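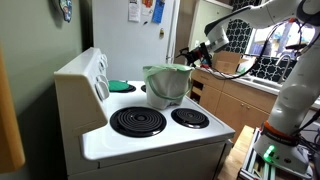 A kitchen arm you can rent by the month

Revent started lending out its Valska kit in November, and the woman who runs the rental side is still delighted every time one goes out the door. The kit is a white arm, a gripper and a metal rail base, and it goes into ordinary home kitchens.

"We didn't want a showroom," she told me. "People cook on old coil stoves, with a box on the counter and papers on the fridge. If the arm can't manage there, I'd like to know!"

I asked what customers try first. Mostly lifting and moving, she said, and buckets are a favorite. "A handle that flops over is harder than it sounds. The rim is round, the handle swings, and you have to pick a side to come in from. I could watch it all afternoon."

Setup took her last customer 29 minutes, not counting the time spent finding a free outlet. The monthly fee is 900 dollars, with a deposit of 3000 – steep for a family, she admits, but her renters so far are small workshops and college labs, and one very keen baker.

What would she change? The cables, right away. "They hang where they like. We ship 13 clips and I'd double that." She'd also like a quieter fan in the base, and a manual with bigger type.

The next version, called Lucero, is already on her bench. She has promised me a turn with it once the new gripper fingers arrive.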